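4.2 Dish rack trials

The rack task was added late, after both grippers had done suspiciously well on the block and cup tasks. A block has the decency to present flat sides. A bowl in a rack presents a thin curved edge, a slippery back, and a set of wires placed exactly where a finger would like to go.

We compared two finger sets on the same arm, with the same controller and the same wrist camera. The Enstead fingers are narrow and parallel and were designed for small boxes. The Derkach fingers are wide and black, with a curved pad that spreads the contact over a larger area. Each set was given the same instruction, to take one bowl out of the rack and put it down on the counter, and each attempt was stopped at first contact with the tray or after the Clurwood planner had failed to find a path for the third time. We ran 476 attempts in total, split evenly between the two sets. A further 100 were thrown out when we found that the camera calibration file belonged to a different arm.

Bowls were moved by hand between attempts. The instructions to the person doing this were to load the rack "as at home," a phrase we regret, as it produced arrangements no planner should have to see. Figure 6 is a wrist view with the Derkach fingers open over the rack. The yellow bowl leans between the tines with a larger green one to its right, and the white bowls are outside the basket, where the segmentation model was free to confuse them with the bright background. It took up the offer often.
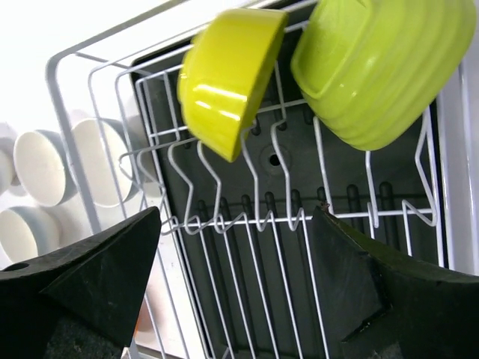 Figure 6. Wrist camera view over the dish rack, fingers spread. The yellow and green bowls are held on edge by the wire dividers.

4.3 Failure cases

Most failures with the Enstead fingers happened after the grasp. The fingers reached between the wires easily enough, closed on the rim, and then let the bowl rotate around the contact point until it met the next divider. Raising the grip force reduced the rotation and introduced a new habit of lifting the rack along with the bowl.

The Derkach fingers had the opposite trouble. Once they held a bowl they kept it, but their width meant that the approach was often blocked by the tines, and the planner spent its time proposing wrist angles that the arm could reach only in theory. Shiny surfaces made matters worse for both sets. Highlights on a glazed bowl were regularly read as edges, and the controller would then set off to grasp a reflection with great confidence.

Retraining the detector on 700 additional frames from the Grokska set removed most of the reflection errors. It did nothing for the wires, and the approach problem is taken up again in Section 5.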